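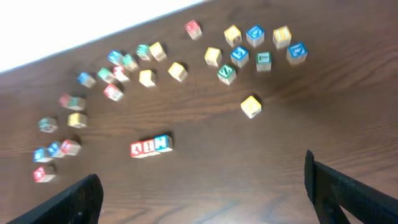

**Arm on the sorting table starts in September and my team are asking me what happens to their jobs. What do I tell them?**

posted by **Mortimer Wojcik**

Hello all, and apologies in advance for the length, I never was any good at keeping these short.

I look after the sorting and packing room at a small place in Clumside called Givard. We make up spelling and word-building sets for schools, the sort with little letter cubes in red, yellow, blue and green. The cubes reach us all jumbled together. My lot tip them out on the table, turn them letter side up, pick out what a given set needs and line them up so they can be checked before they go in the box. It's gentle work and there's a lot of chatting. Six people do it, a couple of whom have been here longer than I have.

The owners have ordered a Terkanent, an arm with a two-fingered gripper and a little camera down at the wrist. It will do the picking and lining up for our biggest set, the Montoya, and leave the smaller sets to us for now. I went over to see one working on a table of our own cubes and I came away quite taken with it, I must say! It's slow, slower than any of mine, but it doesn't mind being slow and it will carry on through lunch.

My trouble is the people. I was told "no one is losing their job" and I passed that on, and I believe it. But then I started getting the proper questions. What will I do all day? Will I be watching it? Do I get told off if it goes wrong? Will they cut my hours later on, when it's got quicker? One of the ladies asked whether she'd still sit next to her friend, and I laughed, and then I saw she meant it and I felt dreadful.

So has anyone been through this from the floor side, and what did you tell people? I'd also like to hear what the day looks like once the thing is in, as the brochure is all about cubes per hour and says nothing about that.

Thank you kindly,
Mortimer

---

**Gwendolyn Whitlock**

Oh Mortimer, I felt for you reading that, and for the lady with her friend. Don't feel dreadful, she'll have known you weren't laughing at her. But do go back and give her an answer, even if it's "I don't know yet, and I'll ask".

I ran a bench where we put together craft kits (beads and wooden shapes mostly), and we had an arm put in on one of our lines. I was there for the run-up and for a good while afterwards, so here's what I remember, in no very sensible order.

The picking was only a part of what my people did. I hadn't noticed until I sat down one afternoon and wrote it all out with them. They were also throwing out anything chipped, spotting when a bag had the wrong thing in it, fetching, sweeping up, telling the new starter where the tape was, and ringing downstairs when stock ran low. None of that was on anybody's job sheet, and the arm did none of it. If you can do the same before yours arrives, please do. It gave us something to show the office, and my two oldest hands were rather proud of it.

As for the day afterwards, it was more walking and less sitting. Somebody has to spread things out so the arm can get at them. Ours hated pieces that were touching. Two beads side by side and it would dither over them, and anything right at the far side of the table was hopeless, so someone was always giving the pile a nudge. I'd ask your supplier how theirs gets on with cubes that have landed in a row, or letter side down. What does it do with an N that's turned on its side and looks for all the world like a Z? Your people will know every one of those awkward cases, and they ought to be in the room when they're asked about.

Then there was the noise, or really the quiet. We used to talk facing each other over the table. Once the arm was in the middle we were dotted round the edges, and people did miss it. In the end we moved the checking bench so that two could sit together with their backs to the window, and it made more difference than the pay rise did (it was a small pay rise, mind you). So your lady's question was a very good one.

On blame, get it in writing that whoever is minding the arm isn't marked down for its mistakes. We had a bad week early on, with kits going out short, and my minder was in tears over it. All she'd done was stand where she'd been told to stand.

On hours, please don't promise what isn't yours to promise. I said "your hours are safe" because I'd been told so, and eighteen months on they trimmed the Friday shift. They weren't wicked about it, orders were down, but it was my face people remembered saying it. What I'd say now is "this is what I've been told, this is who told me, and this is when I'll ask again". And then do ask again.

Let them give it a name if they like, too. Ours was called Doris.

Write back and let us know how you get on, won't you?

---

**benchtop_ray**

Agree with most of that. Get them trained on it properly, all six, not just the one who's good with phones. Otherwise that person never gets a day off.

Also find out who presses stop. Sounds daft but we had an arm for weeks before half the shift knew they were allowed to.

---

**Mortimer Wojcik**

Thank you both, that's a great deal more than I'd hoped for. I've been back to her about the seating and she's drawing me a little plan of the room. We're doing the list on Thursday over tea, and I've asked the office whether all six can come over and see the Terkanent for themselves with a tub of our cubes. No reply about the hours yet. I've told them that as well.

Gwendolyn, I shall try them with Doris, though I suspect they have something ruder in mind.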